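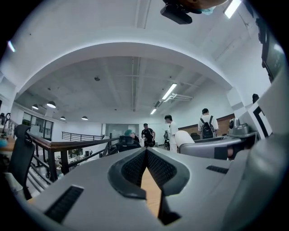

The Listosham office reopened to staff in April after a renovation that left the upper floor as a single open room. Verena Strebel, head of premises, and Benedikt Egger, who prepared the lighting plan, met with the staff newsletter to discuss the result and the work that remains.

The decision to keep the ceiling exposed was made early. According to Ms. Strebel, the former suspended tiles had hidden the concrete for decades and lowered the room considerably. "When the first tiles came down, we went up a ladder and looked," she said. "The concrete was in good condition. We asked the contractor to clean it and leave it alone." The walls were painted white, as were the beams. Pipes remain in view where they cross the ceiling.

The white arch was the subject of longer discussion. An early proposal called for a glass partition beneath it, which would have created a separate meeting room at the far end. Staff were consulted, and 12 written responses were received, 11 of them opposed to the partition. "People wanted to see through to the back," Ms. Strebel said. "We took that seriously, and the money went into acoustic work instead."

Asked about the lighting, Mr. Egger acknowledged that the fluorescent tubes had drawn comment. The budget allowed for replacement of the fixtures in only one part of the floor. "I would have liked to do everything at once," he said. "The tubes give good light for the work, and they can be changed in a later phase without opening the ceiling again." A light panel was chosen for the area where the older fixtures had failed most often.

The renovated floor measures 338 square meters. Ms. Strebel described heating as the main difficulty of the first months, as the greater height requires more time to warm the room in the morning. The start time of the system has been moved forward by 2 hours, and complaints have declined.

Noise is still under review. Lesia Derkach, who coordinates the desk plan, has asked teams with frequent telephone calls to sit on the near side of the arch. "It is a request at this stage," she said. "We will look at it again when everyone has had a winter in the room."

Proposals for the second phase, including the remaining light fixtures, may be sent to Ms. Strebel's office in writing.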